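Wumbei weed

Wumbei weed is a common name for a creeping water plant recorded in the Onia marshes and, later, in the ditches at Cilholm. The name has been used loosely, and early reports may cover more than one species.

Origin and spread

Most accounts say the plant escaped from garden ponds. The evidence for this is thin. It rests largely on a leaflet by Rosalind Dvorak, who gave no source for the claim, and later writers have tended to repeat her wording. Seed carried by water birds has also been suggested, though no one has shown that the seed survives the trip.

A survey at Cilholm listed 302 patches, of which 35 were in flower. The often quoted figure of "more than 1,000" comes from a press notice and has never been matched to a map.

Effects

The plant forms mats that shade the water beneath. It is widely said to drive out native pondweeds, but the ditches where this was reported had also been dredged – a point the reports mention only in passing. Letay Jemal has argued that dredging alone could explain the loss.

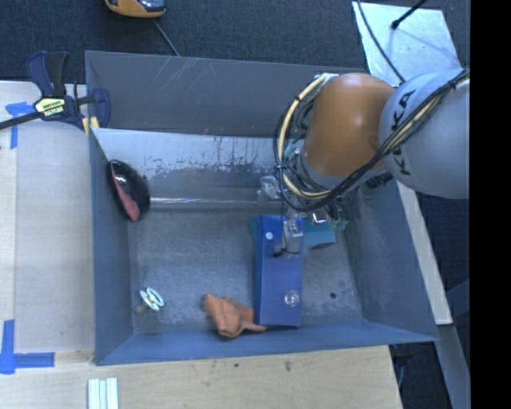

Control

Hand pulling is the usual method. Broken stems root again easily, so cleared stretches need checking in January and again in late spring. The Kina method, in which ditches are covered with dark sheeting, was said to remove 100 per cent of growth. That result came from a single ditch with no untreated stretch for comparison, and the follow-up visits were not published.

Weedkillers are seldom used near open water. Claims made for vinegar and salt have little behind them, and salt may well harm the plants that the work is meant to protect.

See also
Pond plants
Ditch management

Page last changed 14/09/2020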